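Chapter 5
Leakage, or How to Get a Very Good Score

At the end of the last chapter you had a classifier, a set of labeled records, and a number you were pleased with. This chapter is about the number.

Most books put leakage in a box near the back, next to the advice on backing up your files. It has its own chapter in this one on account of the homework I have graded. In any class of 20 students, at least one will report a model that makes no mistakes whatsoever, and will report it in the same calm tone used for everything else. A perfect score on a problem that experienced people find hard should have the same effect on you as a smell of gas.

Leakage happens when information that will be missing at prediction time gets into training, or when facts about the test records find their way into choices made before the test. The two are often treated as separate subjects. They feel much the same from the inside: things are going well, and you are thinking about lunch.

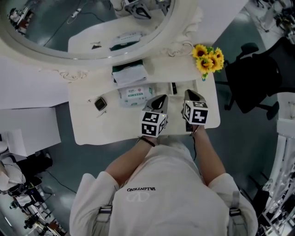
5.1 The boiler problem

Our running case comes from Allberg, a heating company with a modest pile of service records. The company wanted to know which boilers would fail during the coming winter, so that it could send someone out in November while the roads were still pleasant. Loubna El Fassi and Leszek Kaczmarczyk were handed a table of 3,050 boilers, one row each, with the age of the unit, the model, the water hardness at the address, the number of past visits, and a column marked "tech_code" that came with no explanation.

They did what you would do. They shuffled the rows, set a portion aside, and fitted a decision tree to what remained. The tree had a single split. If tech_code was present, the boiler failed. If it was blank, the boiler was fine. On the rows set aside, this rule was right every time.

A tech_code, as you will have guessed, was entered by the technician who came out to a broken boiler. The model had learned that boilers visited for a breakdown had broken down. Kaczmarczyk wanted to drop the column and move on. El Fassi wanted to know when each of the other columns had been filled in, and this took the better part of a month, during which the model got steadily worse and the project got steadily more respectable.

"Past visits" was the next to go. It had been counted on the day the table was exported, in spring, and so it included the winter they were trying to predict. Even the water hardness had to be looked into, as a fair number of the values had been measured by whoever turned up to fix the leak.

The final model was only a little better than sorting the boilers by age. Allberg used it anyway, and we will come back to whether it should have in Section 5.6.

5.2 Three ways in

The boiler table shows leakage through a column, the easiest kind to find, provided that you ask what each column means and that the person you ask still works there. Two other routes need more care.

The first is leakage through rows. Suppose the same household appears twice, under an old address format and a new one. Shuffle the table and one copy may land in training and the other in the test. A flexible model will remember the first when it meets the second and be given credit for insight. The remedy is to split by household, so that all the rows of a group stay on one side. We write g(i) for the group that row i belongs to, and require that no value of g appear on both sides of the split.

The second is leakage through preparation. You fill in the missing ages with the average age, you rescale the columns, you keep the ten most promising features out of several hundred, and then you split. Each of those steps has already looked at the test rows. Rescaling does little harm in most cases. Choosing features on the full table can do a shocking amount, and Exercise 2 asks you to build a respectable-looking classifier from pure random noise by this method. Please don't publish it.

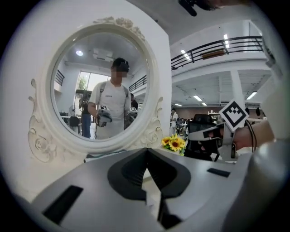

Training error has the same trouble in a milder form, and we should be clear about why we never report it alone. A model's parameters were picked to make that error small, so the error reflects the picking as well as the fit. It is like judging your looks in an oval mirror with carved scrollwork down the sides and roses at the crest: some of what pleases you is the furniture. Held-out error takes the carving away. It is usually a worse number, and it is the one you should write down, even on a poster with plenty of room.

5.3 What the split is supposed to imitate

A test set stands in for the future. Before you split anything, write one sentence that says what the future looks like: who asks for the prediction, at what moment, and what is known by then. For the boilers it reads, "In November, the service desk asks which units will fail before spring, knowing only what was recorded by the end of October."

That sentence rules out the random shuffle, which mixes one winter's rows into another's. It also tells us the split should be made by date, with the earlier winters used for fitting and the latest one kept back. We turn to splits of this kind next, beginning with the case where there are only 2 winters on record and both were mild.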